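Notebook, August, gripper width estimator
Entry by Rekha, started 9:40 a.m.

Picking up where Siu-ming left the width estimator. The short version so far: it works really well when there's something between the pads and it goes strange when there isn't. Yesterday's log has the estimate wandering by 15 mm with the fingers fully open and not moving at all, and the planner (Duvidano branch) believed every bit of it.

First guess was the time sync. Checked it, camera stamps and wrist pose are within 2 ms, so no. Put the old sync test back in the nightly run anyway.

Second guess, and I like this one a lot more: the edge fit. The code looks for the inner edge of each pad separately, then takes the distance. On a pale tabletop the pads stand out beautifully, black on blond, but the shadow under the gripper gives a soft second edge in the gap and the fit sometimes grabs that. You can see it in the residuals, two clean humps! I haven't been this pleased with a histogram in months.
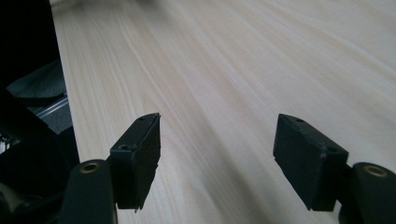

So I tried tying the two sides together. Instead of two free edges there is now one opening parameter plus a small offset for the camera mount, and the left and right pads both have to agree with it. Siu-ming had half of this in a stash called fluvico_sym, which saved me most of the morning. Thank you!!

Reran on the 102 open-finger clips. Old code: 19 with a jump over the threshold. New code: 2. Both of those are during fast wrist rotation, so I suspect motion blur, but I haven't looked at them frame by frame yet.

Side effect I didn't plan for: the fit converges faster, so the controller gets its width earlier in the cycle and the closing motion looks smoother on the plots. Dennis wants to see that on the real arm before he believes it. Fair.

Things still open:
- offset is hard-coded, should come out of the calibration file
- does the symmetric model break if one finger flexes under load? Ask Chin-lung, he has the force logs
- try the brass bushings as extra landmarks, they're bright against the black and might be easier to lock onto than the scuffed pad edges
- rename fluvico_sym before Trudy sees it in the main tree

4:15 p.m. Bushings tried quickly with a plain color threshold. Left one locks fine, right one drops out when the exposure changes. Promising though! Leaving the branch pushed as width-joint, tests pass except the calibration one, which fails on the hard-coded offset as it should.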